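In July we were two visitors at Tivik, where Giuliana Marulanda's group collects examples for teaching a robot hand. An operator guides the hand, and each try is saved, also the bad ones. 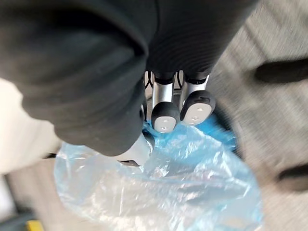 Fingers on a blue plastic bag, seen from the wrist.

The count was at 3010 tries. I stayed 15 minutes longer than planned. We return in September.

Contact | © Asasora | Back to top

Comments
Espinoza: Do they keep failed tries too?
Clillix: Yes, second sentence.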